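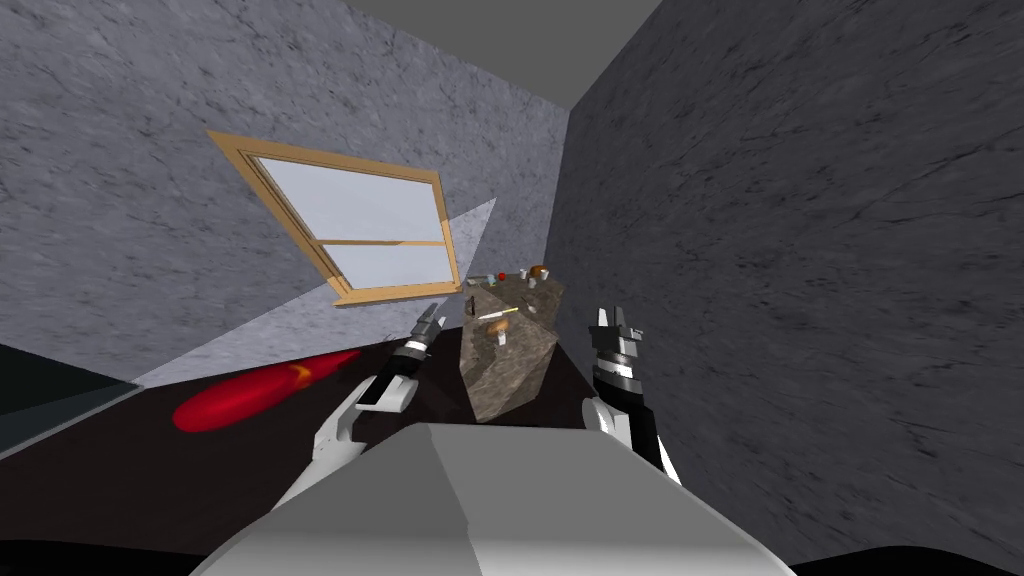
The Flultov D2 is a short shotgun microphone aimed at film schools and small drama crews, and it sells in Australia for almost $200. It has a supercardioid capsule, a switchable low-cut filter, and runs on phantom power only. Most student drama gets shot in rented flats, kitchens and corridors, and a narrow room with a stone-look counter standing in it is close to the worst case for any interference-tube design. Off-axis reflections arrive early and at high level, the tube colours them, and dialogue takes on a hollow midrange that does not come out in the mix. I spent most of my testing time on that problem.

Build
The body is 19 cm long and weighs 169 g with the foam windshield fitted. The finish is matt black and does not catch light near the edge of shot. The XLR connector seats firmly. The low-cut switch is recessed and needs a fingernail or a pen tip, so it won't get knocked on the boom, but it can't be changed quickly between set-ups either. The supplied clip is hard plastic and transmits every movement of the pole. Budget $49 for the Flultov suspension mount, or use whatever is in the equipment store.

Method
I recorded the D2 beside a Drustel S-series short shotgun, which costs roughly twice as much, and a Whitelaw small-diaphragm hypercardioid that our department has owned for years. All three were mounted on one bar, gains matched on a reference tone, and fed to the same recorder. Kylie Waaka, who teaches second-year location sound, read the script and boomed a separate pass for handling noise.

Results, interior
On axis at 60 cm the D2 is clean, with a slight lift in the upper presence region that helps consonants. Self-noise was inaudible at normal speaking level and just audible on a whispered line. Past 30 degrees off axis the top end falls away unevenly, and in the hard-surfaced kitchen the room became obvious as soon as Kylie turned her head. The Drustel did the same thing to a lesser degree. The Whitelaw, with no interference tube, sounded better than both, and for interiors I would still book it out first.

Results, exterior
Outdoors the order reverses. The D2 rejected traffic from the side nearly as well as the Drustel and clearly better than the Whitelaw. The foam copes with a light breeze and nothing stronger. A furry cover is not included and the standard Canden small size fits, with a few millimetres of slack at the rear. With the low-cut engaged, handling rumble drops to a usable level, though male voices thin out slightly.

Faults
One of our two samples crackled when the connector was twisted under load. The retailer replaced it and the replacement has been quiet since August. The manual gives no polar plots above 8 kHz.

Verdict
Recommended as a second microphone for exterior dialogue. Not recommended as the only microphone in a student kit.

Jan 12, 2022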